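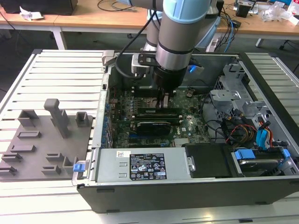
Every few weeks somebody in my feed announces that you must replace your old computer right now or something terrible will happen. I've been hearing this for most of my adult life. A thread, with grumbling.

1/ The latest one is an ad for the Hevard tune-up plan. It claims the typical home PC "loses 35 percent of its speed" in two years. Loses it where? Measured how? The footnote says "internal testing." That's the whole footnote.

2/ I took my own slow desktop to the Trotetti store in Clunbridge last October. Quote for "performance restoration": $215. I asked what they'd be doing for that. The answer was "a full optimization." I asked what that meant and got handed a leaflet.

3/ The leaflet had a line about a family business fixing things since 1917. Fixing what, in 1917? Bicycles, I'd guess. Good for them, but it tells me zip about whether my hard drive is dying.

4/ So I went home and did the boring stuff. Turned off a pile of programs that start up by themselves. Took out the browser add-ons I don't remember saying yes to. Cleared the dust. Cost: one evening and some sneezing.

5/ Is it fast now? It's OK. It opens a spreadsheet before I lose interest. I'm not going to claim a percentage.

6/ Someone will say "but more memory really does help." Sure, if you're running out of it. Open the task manager on a normal busy day and look. If it's sitting at 55 percent, a bigger number on a box isn't going to change your life.

7/ Same with a solid state drive. If you're still on a spinning one, I'd believe that upgrade before any of the others. See? I can be talked into things. Just show me what was slow before and what's slow after.

8/ What I don't buy: cleaner apps that find hundreds of "issues" on a fresh install, "gaming grade" cables for a machine that does taxes, and any scan that's free until the part where it fixes something.

9/ The secondhand place on Sedgwick Street looked at mine for free and told me to keep it another year. Could be they're just bad at selling. I'm going back there anyway.

10/ And no, I don't want your referral code.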